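Home | Stores | Staff Resources | Checklists | Contact

Bristard Workwear – Back Room Safety
SHOE RACK AND BOOT INSPECTION CHECKLIST, WITH COMMENTS
Store: Maldonado
Form 126, September
Checked by: Mechthild Wieser
Second check: Sang Sầm

Scope: one small wooden rack for the try-on corner, loaded with one pair of tan suede work boots. The supplier leaflet says the rack is "ready for busy homes and shops." I will believe that when I have leaned on it.

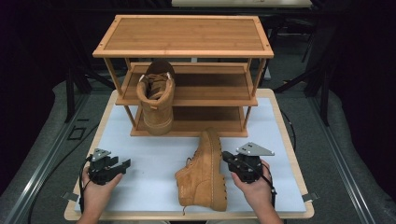
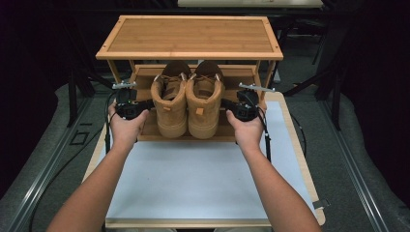

Tan suede boots in all three, wooden rack in the first two.

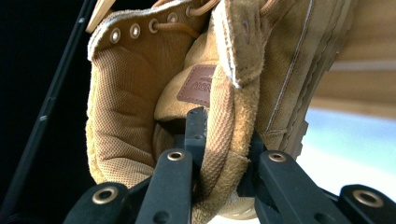
What kind of boots should go on the lower shelf of a wooden rack?
Dry ones with clean soles, placed side by side and toes in. High-tops are fine if the shelf above leaves room for the shaft. If you have to squash the collar to make it fit, use the floor tray.

PART A. THE RACK

A1. Stands level, no rocking. PASS
Comment: Passed on the bench. The shop floor by the window is not the bench, so repeat it there. I have signed off on level racks before that walked when someone pulled a boot off the end.

A2. All fasteners seated. PASS
Comment: Checked with a fingernail at each corner of the top board. Do not tighten with a power driver. The wood will split and the leaflet will not help you.

A3. Raised edge on top shelf smooth, no splinters. PASS
Comment: Smooth enough. Run a cloth along it, then your hand. If the cloth snags, stop there.

A4. Lower slats tight. PASS WITH COMMENT
Comment: One slat gives a little under the thumb. Sang says they all do that. Maybe so, but I want it looked at again in 7 days and I have marked the underside in pencil.

A5. Front lip holds a heel in place. PASS
Comment: Holds with the boots set square. It is a low lip, and I doubt it will stop a boot that somebody tosses on from standing height.

A6. Load label present and readable. FAIL
Comment: No label on the rack. The leaflet gives a weight limit for "each tier" on one page and for "the unit" on another, and it is the same number. One of those is wrong. Work to the lower reading until Bravine answers my email.

A7. Rack fixed to wall if used within reach of children. NOT DONE
Comment: The kit came with one strap and no wall screw. The try-on corner is exactly where kids climb. Not to go out on the floor until this is done – I don't care how light the thing is.

PART B. THE BOOTS

B1. Soles free of grit, stones and tacks. PASS
Comment: Lay each boot on its side and look down the tread. Tipping it up and glancing does not count.

B2. Nothing left inside. PASS
Comment: Put a hand all the way to the toe. We have found paper balls, a silica packet and once a price gun refill.

B3. Laces tucked or tied, none hanging past the shelf. PASS
Comment: Hanging laces are how racks get pulled over. Tie them before the boot goes on.

B4. Eyelets and hooks secure, no sharp backs. PASS
Comment: Feel the inside of the collar as well. The outside always looks fine.

B5. Stock number matches the book. PASS
Comment: 2594, both boots.

B6. Suede treated. UNKNOWN
Comment: The book says "treated with Ploretico." It does not say when or by whom. I am not ticking a box on the strength of that. If the spray is used again, do it outdoors and keep the boots off the rack until the smell has gone.

PART C. PLACING

C1. Heavy pairs low, light pairs high. PASS
C2. Heels to the front, pair together. PASS
Comment: Sang prefers toes out because it sells better. Toes out also means customers grab the boot by the toe and drag it over the lip. Heels out for now.

C3. Walkway in front clear. TO BE CHECKED ON THE FLOOR
Comment: Cannot be judged from a bench.

C4. Top shelf kept free of drinks, tools and bags. TO BE CHECKED ON THE FLOOR
Comment: I give it until lunch.

RESULT: Hold. A6 and A7 open, B6 to be answered.

Second checker's note (Sang Sầm): Agree on the strap. Think A4 is fussy. The leaflet claims the shelf was tested for 3000 loadings, so one springy slat should be all right.

Reply (M.W.): Tested by whom, and with what on it? A4 stays as written.

Contact Store Safety | © Bristard Workwear | Back to top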